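To: the gripper users list
Subject: Re: Pads slip on round lids after cleaning

A list member in Ustberg wrote:

> We have two of the hand-held grippers and after
> I cleaned the pads, one of them cannot hold a round
> lid any more. The lid turns between the fingers.
> The Lornel sheet says only "clean and refit".
> Must I order new pads?

Please do not order yet. We had the same trouble at Vinow in August and it was the fitting, the pads were good. My order of work is this:

1. Take off both pads and wash them in plain water. Let them dry 15 minutes before you put them back.

2. Tighten the finger screws a little on each side in turn, never one side to the end first. Then close the jaws on a round plastic lid and have a second gripper rub the lid with a folded cloth. The side push shows a bad pad very quickly.

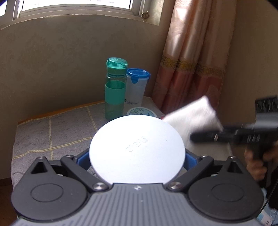 3. Look at how the pads meet the lid. If one pad touches with its edge only, loosen its screw, press the pad flat by hand and tighten again.

Step 3 was our mistake for a long time. I tightened first and looked later, so the pad stayed crooked and I blamed the rubber. Now I check contact on a jar with a screw top, first with one finger and then with two. 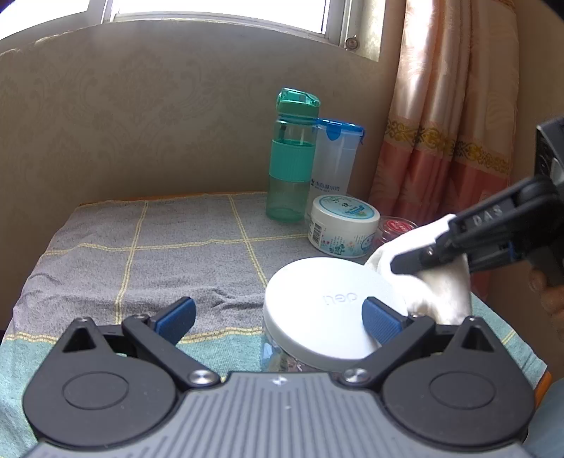

The second thing is the opening width. After every refit I run the Zeman calibration again, fully open and fully closed. Our left unit showed 141 at fully open before and 70 after, only from a finger put back one tooth wrong. With such a value the grip force is also wrong and any lid will turn.

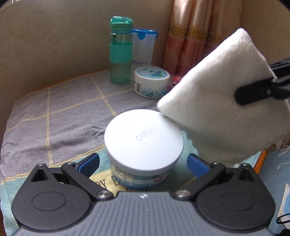
For wear, I change the pads at 2,000 closings – the sheet gives no number, this is only my habit. If the rubber is shiny after washing, I change them earlier.

Could you send your open and closed values to the list? Please write also which unit slips, left or right.

Regards from Vinow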